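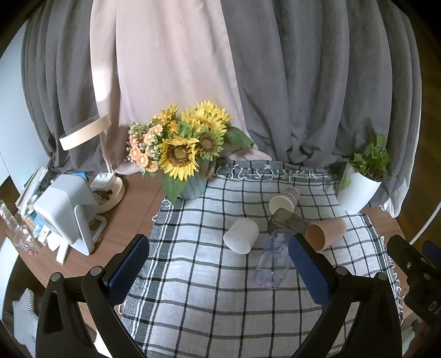

The table-clearing project at our Fullemville workshop has reached the fun part, and I'm so glad to be able to write about it at last! All through the winter we taught our arm to tidy up by steering it from a desk with two joysticks, which works fine but is slow and gives most people a sore neck. Now we carry a gripper in our own hands and do the job ourselves, and the recordings go straight into training. The jaws have blue textured pads on the inside, and you learn fast how wide to open them for a paper cup lying on its side compared with a plastic bottle. Cups are the hard ones, by the way. Squeeze a bit too much and the rim folds.

Maarten Verhoeven set up the first sessions and has been changing the table between rounds ever since: new cloth, new mix of cups and bottles, the sunflowers moved from one end to the other. A robot that has only ever seen one tidy layout gets lost the minute you shift a vase, so the messier the better (he is very good at messy).

We have 3,000 recordings so far. With the joysticks we were happy to get 200 in a week! The group in Iltton is running the same task with the Smits arm, and we'll swap data with them once both sets have been checked for dropped frames.

A few tips if you're coming in to record. Go at a normal pace, as if you were clearing up after lunch. Let the jaws close fully before you lift. If you fumble a cup, pick it up again and carry on, we want those too. Sessions are four people at most, and six rounds each is plenty before your wrist starts to complain.

Sign-up is on the Fumico board by the door. Newcomers are very welcome, and Maarten will happily show you the grip.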